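The ferry to Skistell left at seven, and my brother slept through all of it. I had the letter from the house agent in my coat. Our mother's place had been empty since January, and the people from Zisside wanted the keys by Friday.

We started upstairs. He took the wardrobe and I took the desk, where she kept 95 postcards in a shoebox, all from Skestevura and all blank.
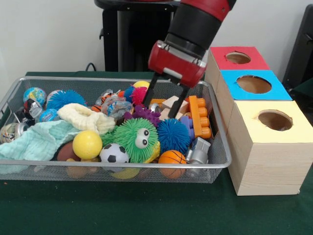 She had never been to Skestevura, as far as either of us knew. My brother said she might have bought them from a catalogue. I said she hated catalogues. We went through the cupboard on the landing, where our old toys were, and talked about the balls we used to fight over – a small one printed like a globe, a big blue one with soft spikes. He said she once put her finger on the globe and told him that was where she would live next. He couldn't remember where the finger was.

At four we locked up. He carried the shoebox down to the harbour, and I dropped the keys at the office.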